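"Ask me what it does when it's wrong"

Amber Jacobs has been writing robot software for long enough to distrust a good demo, including her own

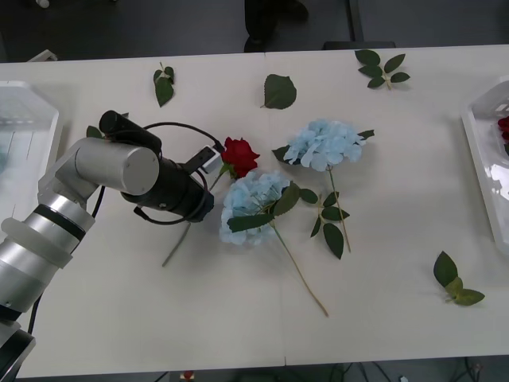 The first thing Amber Jacobs wants to talk about is a number she dislikes. Zenstead, the small firm where she looks after the planning and perception code, was sent a slide in December by a would-be partner. It claimed 100 per cent success at sorting artificial flowers.

"A hundred per cent of what?" she says. "I wrote back and asked. They'd picked the runs."

Her own log stands at 2,419 attempted picks. She won't give me a success rate from it, which I find irritating until she explains that the team changed its mind twice over what counts as a success. Does a rose held by the petals count? What if a spare leaf comes up with it? "You can get whatever figure you like by moving that line," she says. "I'd sooner show you the failures."

Flowers are an awkward choice. A red rose on a white table is easy enough for a camera, and she is cheerfully rude about anyone who boasts of finding one. Two blue hydrangeas lying with their leaves mixed together are another matter. The software has to decide which leaf belongs to which stem, and it has to say how sure it is.

"It's always sure," Jacobs says. "That's my main complaint about the whole field. You get a mask with a lovely clean edge and a score of nearly one, and it's drawn straight through somebody else's leaf."

The planner takes that mask as fact. Brotero, the in-house tool that strings the steps together, used to pass along a single best guess and throw the rest away. Jacobs spent most of the winter making it keep several, so the arm can back out and try the second one. It's slower. A colleague has asked more than once for the old version back, for visitors' days.

I ask whether a bigger model would make the problem disappear, as the sales people at Bistivgate have been promising. She pulls a face. The team did train on 2,000 examples, then 3,000, and the results got better on the flowers it already handled well. On tangled leaves she saw no change she would put her name to.

"Maybe more data does fix it. I'm not religious about it. But I'd like to see somebody predict the improvement before they run the test, and I haven't yet."

Then there is the cable. Wrist sensors mean wires, and wires move when the arm does. Her collision model treats them as a fat tube around the gripper, a fudge she admits to at once. It rules out plenty of perfectly good grasps.

A trial with a grower's packing line, known internally as Meijer, is meant to come next. Jacobs has asked for it to be put off until the failure reports can be read by someone who didn't write them. She hasn't had an answer.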